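Amham Library to Extend Evening Hours at Three Branches

2024-03-12

The Amham Public Library will extend its evening hours at the Vundis, Laleck and Manalastas Street branches beginning in June. Under the new schedule, all three branches will remain open until 8:30 p.m. Monday through Thursday. They currently close at 6 p.m. on those days. Friday and weekend hours will stay the same.

The change was approved by the library board at its regular meeting and will run as a pilot for 12 months. The board will then review attendance, circulation and operating costs before deciding whether to keep the longer hours. Funding for the pilot comes from the library's general operating budget, with no increase in the library's share of the property tax.

Requests for later closing times were the most frequent comment in the patron survey conducted last fall. Of those who responded, 67 percent said that they were unable to reach their nearest branch before closing on at least one weekday when they had wanted to visit. A further 33 percent of respondents with school-age children said that they would use a branch mainly for homework help if it were open after dinner. The full survey report is available at the front desk of each branch and may be borrowed for use inside the building.

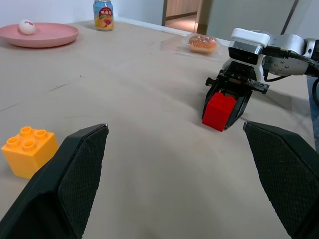

Amham Public Library | Department of Branch Services

Full desk service will be offered during the added hours. Patrons will be able to apply for a card, pick up holds, pay fees and use the public computers up to 15 minutes before closing. Printing and copying will end at the same time. The local history room at the Vundis branch is not part of the pilot and will continue to close at 5 p.m.; materials from that room may be requested in advance for use at the main reading tables in the evening.

The children's areas will be open throughout the evening. Story time will move from late afternoon to 6:30 p.m. on one evening each week at Laleck and Manalastas Street, and the morning sessions at Vundis will continue without change. Children under 12 must be accompanied by an adult after 6 p.m. at all branches.

Study rooms may be reserved in two-hour blocks, with a limit of two blocks per card each week. Reservations for the new evening times will open two weeks before the pilot begins. A room that has not been claimed within 20 minutes of the reserved time will be released to other patrons. Community groups that already hold a standing reservation will keep their present time and do not need to reapply – groups that wish to move to a later time should complete a new meeting room form.

Parking at the Laleck branch is shared with the recreation center, and spaces may be limited on evenings when league games are played. Patrons are encouraged to use the entrance on the north side of the building, which is closer to the overflow lot. The bus stop outside the Manalastas Street branch is served until 9:15 p.m. on weekdays.

The outdoor book returns will remain open at all hours. Items returned before the building closes will be checked in on the same day. Due dates, renewal limits and hold periods are not affected by the new schedule.

The library is hiring part-time circulation assistants to staff the added hours. Applicants must be at least 18 years of age and available two evenings per week. Position descriptions and application forms may be picked up at any branch or requested by mail from the Department of Branch Services.

Printed copies of the new schedule will be available in May. Written comments on the pilot may be left in the comment box at any branch and will be included in the materials given to the board for its review.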